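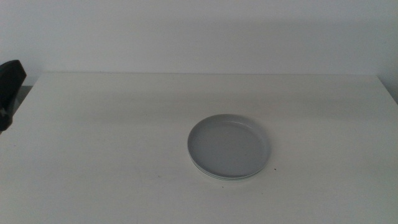 Daltlow: which upgrade should I buy first after the swamp map?

Forum > Strategy games > Daltlow > Beginner help

rcordeiro
Posted in July
Original poster

Hello everybody. I play Daltlow for 2 weeks now and I enjoy it very much. I have finished the swamp map and I have saved 1000 coins. Now I cannot decide between the longer barrel for my main turret and the second repair crew. The description in the shop says only "improves range", and it does not say how much.

I play on a phone, mostly in the evening, and I do not want to pay real money. If I choose wrong, is it possible to sell the upgrade again?

Thank you in advance,
Reinaldo Cordeiro

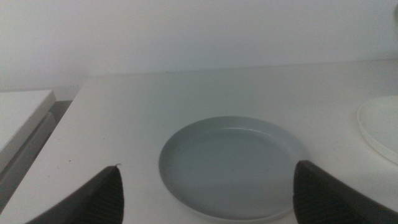

Reply 1
mossgunner

Barrel. Always the barrel. On the canyon map the enemy trucks stop just outside your normal range and shoot at you from there, so the second crew only helps you to lose slower.

You can sell, but you get back half of the coins.

Reply 2
tin_hat_ada

I don't agree with the barrel. I bought it first and I was stuck on the third canyon wave for days. The trucks are easy if you put your turret on the left hill. The flying units are what kills you, and they come close anyway, so the extra range does nothing against them. With two crews the turret can stay alive until the break between the waves.

Reinaldo, which turret is your main one? If it is the Eltari, forget what I said and buy the barrel, as that one is very weak at short distance.

Reply 3
rcordeiro

Thank you both. My main turret is the Mekonnen, level 24. I like it for the slow heavy shots, although it misses the flying units very often.

I did not know about the left hill. I was always building on the right side, near the bridge, where the road is wider.

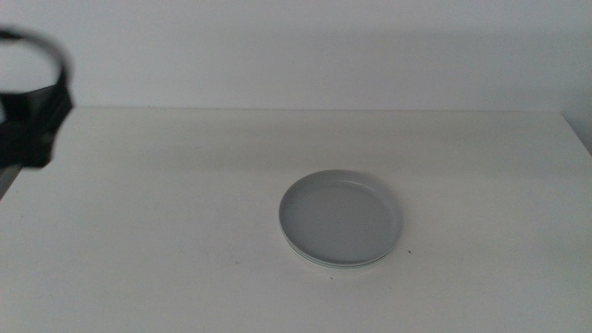 I tried the hill today before writing this, and I could pass the second wave with no damage at the base. The third wave still destroyed me. It was a group of six flying units, and after that the big truck with the shield.

Reply 4
mossgunner

Ok, with Mekonnen at 24 it is a different case. The heavy shot is wasted on flyers. But I still say barrel, you will hit them earlier and get one more shot before they arrive. One shot is a lot with that turret.

Reply 5
tin_hat_ada

One more shot that misses! He just wrote that it misses them.

The repair crew also works on the walls since the last update, and you did not mention that. Please look at the crew panel, there is a small switch for walls, and it is off when you start.

Reply 6
wurance_fan

Why does everybody forget the Wurance? It is the small fast turret that you receive at the end of the swamp. It costs 60 coins to place it and it is good only against flyers. Put one behind the Mekonnen and the third wave is no problem. Then you can buy the barrel or the crew, as you like. 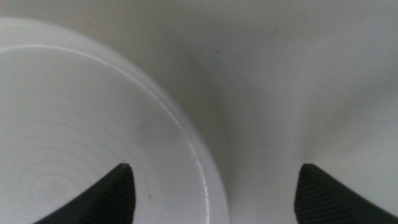
Reply 7
mossgunner

Fair point about the Wurance. I sold mine long ago and I forgot it was so cheap. The wall switch was new for me too, I will try it tonight.

I would still take the barrel after.

Reply 8
rcordeiro

I have good news. I placed one Wurance behind the Mekonnen and I turned off the automatic targeting, so the big turret shoots only at trucks. I passed the third wave and also the fourth. I bought the second crew in the end, sorry mossgunner. My walls were almost gone each time and I was more afraid of this than of the trucks.

One more question: does the crew repair faster if I put it closer to the wall, or is the speed always the same?

Reply 9
tin_hat_ada

The speed is the same, but the crew has to walk there first. Put it in the middle.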